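The Small Box on the Desk

Desk storage is sold by volume, but most people use it by reach. A box that holds twice as much and sits four inches too far back will collect receipts and dead batteries. The small wooden box, kept near the front of the surface, does more work than its size suggests.

Pull hardware decides a good deal of this. A knob is cheap and needs one hole. A bar handle needs two, drilled square to each other, and an error of 2 millimeters will show on a narrow front. Pruka, a small workshop that makes desktop boxes in pale wood, tried 173 sample fronts before settling on a thin metal bar with bent ends. Its rival Lullar went the other way and cut a finger slot with no hardware at all.

Combining the two is less common. A shallow recess behind the bar lets the handle sit closer to the wood, so the box can be pushed nearer to a wall or monitor stand. The recess also collects dust and should be brushed out every 3 months or so.

Finish matters more on the handle than on the box. Black coatings hide fingerprints but chip at the bends, where the metal was worked hardest. Check there first when buying used.

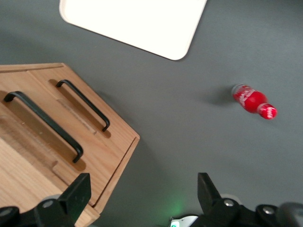 Placement is the remaining question. An open tray takes what is picked up daily: keys, a pen, a charging cable. Closed storage takes what is needed weekly. Keep the two within one forearm's length of each other and leave clear surface in front of any handle, at least the depth of a fully opened drawer plus a hand. On a matte desktop, felt pads under the box will keep it from scuffing the surface when the handle is pulled.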